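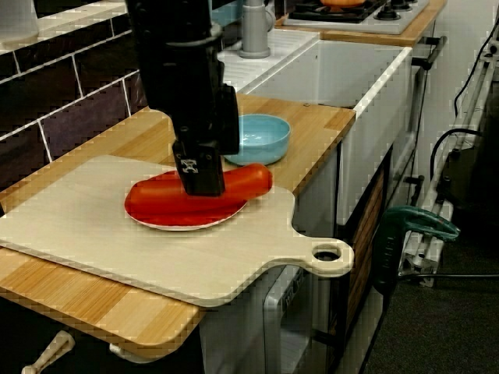 **1. Waiting times, Kosolano clinic.** The average wait for a first trauma appointment stood at 40 days in August, against a target of 30. Former service personnel made up most of the list. The daily living room will keep its kitchen tasks - toy food, a red plate with a white rim, a paddle-shaped cutting board - and patients may book it without a referral.

**2. Staffing.** Two posts at Dukow remain unfilled. Agreed to readvertise.

**3. Records.** Fliltitz has moved 650 files to the Pyo system; 60 are still on paper. Deferred to the next meeting.

Closed 4.10 pm.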